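Home | Posts | Small Kitchens | Contact

Last updated in May

I am still thinking about the toy kitchen. For a long time I believed the stove is the part everybody wants. Now I believe it is the sink — a deep black one, with a gray faucet that bends over like a real one. On the left stays the stovetop with its white rings, and the pot has its place there. 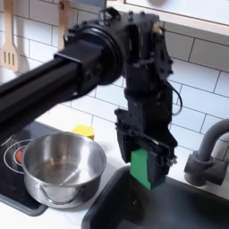 Leilani Mercado wrote to me that her children never cook anything, they only wash, and that a toy sink should be deep or it is no fun.

I agree with her. The white tiles I like also, they make it look clean even when I have not put things away. Next I want to find small plates, 16 if possible, and a shelf for them.

Recent posts
Small plates, big plates
A shelf from Prakport
Tiles and how I clean them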